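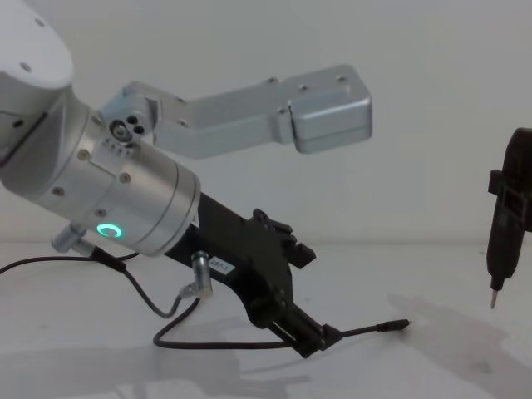

### 4.2 Gripper and controller comparison

All trials in this section use the same arm and the same white table. Only the end tool and the controller change. We compared two parallel grippers, the Ondon and the Lahlou, each under the stock position controller and under Naltance, our force-limited controller. Task is plug pickup: grasp a cable plug lying flat on the table, lift it, hold for 6 s. Cable stays attached to the plug for the whole trial, so the gripper also has to deal with whatever drag the cable puts on it.

Total of 627 attempts were logged. Plug heading was changed between attempts, cable slack was not controlled. A grasp counts as good if the plug is still between the fingers at the end of the hold and hasn't turned enough to block insertion. Attempts where the arm stopped on a joint limit were thrown out before counting and are not part of the 627.

Closing speed was set to 80 mm/s for both grippers. At higher speeds the Lahlou pushed the plug away before the second finger made contact. The Ondon tolerated more, but we kept the one value so the rows in the results table can be compared directly.

Wrist view during approach, fingers open, is given in Figure 3.
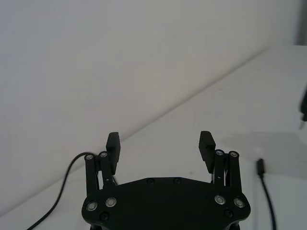 **Figure 3.** Parallel gripper with ridged finger faces, open, from the wrist camera. Cable plug on the table at right.

The position controller did fine when the plug lay square to the fingers. Off-square it got worse fast. One finger touches first, plug rotates, the grasp closes on the cable jacket instead of the body. Naltance backs off on first contact and lets the other finger catch up, which fixed most of these. It did not help with plugs approached end-on; there the contact area is to small for either controller and both grippers dropped them.

Cable drag was the bigger suprise. With the cable running back toward the arm base, lifts were clean. With the cable pulled across the approach direction the plug came out of the fingers during the hold, even after a good close. Raising the grip force helped the Ondon and did nothing for the Lahlou, whose smooth pads slide on a molded plug at any force we were willing to try. Ridged pads for the Lahlou not tested.

Camera placement matters too. From the wrist the fingers hide part of the workspace in the last stretch before contact, and the pose estimate gets frozen at the last good view. We tried Nuvix, a second tracker fed by a fixed side camera, to fill in. Better on heading, worse on height. Joint use of both views is left for Section 5.

Two limits on these numbers. First, 11 of the attempts were rerun after a loose wrist cable connector was found, and the rerun values are the ones reported. Second, one plug type only. A heavier or longer plug would likely shift the drag results, maybe the ranking as well.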